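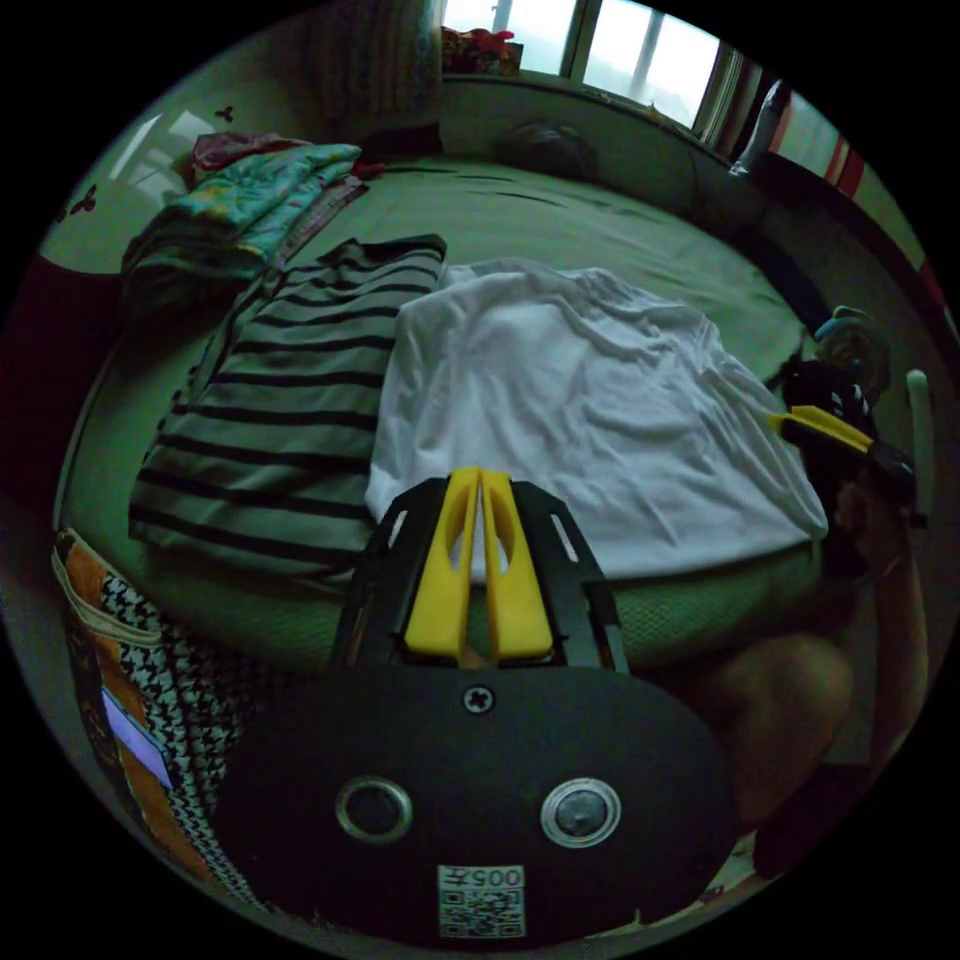
Green sheets or white sheets for a guest room?

gerkdale_gal
Setting up the spare room before my in-laws get here in June and I'm stuck on sheets. I've always bought white, but they look dingy after a year no matter what I do. I'm leaning green. Does anybody regret going with color?

pfeiffer_porch
White, always. You can bleach white. My mother ran a seven-room inn in Gistham and never owned a colored sheet.

Leandro Villalba
Bleach is what wrecked mine! They went yellowish and thin right down the middle. I've had dark green cotton on our bed for 2 years now and it still looks good — a little softer in color, maybe, but I like it better that way. Wash it cold and skip the dryer sheets.

pfeiffer_porch
Then you used too much bleach. Half a cup, full load, warm water. Mine are older than my kids.

tubsock99
Color is fine until somebody shows up with acne cream. Benzoyl peroxide left orange blotches all over my navy set (my nephew, bless him). Green will do the same.

gerkdale_gal
Oh no, I hadn't thought of that. The in-laws are in their seventies though, so I think we're safe?

Ayman Shehata
Face creams for older skin can do it too, so put a white pillowcase on top and relax. Also wash green by itself the first couple of times. I threw a white work shirt in with a new set once and wore a minty shirt for a whole summer.

Leandro Villalba
Seconding the white pillowcases. Looks nice with green, too.

pfeiffer_porch
So you're buying white anyway. I rest my case.

gerkdale_gal
Ha, okay, two white pillowcases and a green set. Ordering tonight — queen size, unless I measured the mattress wrong again.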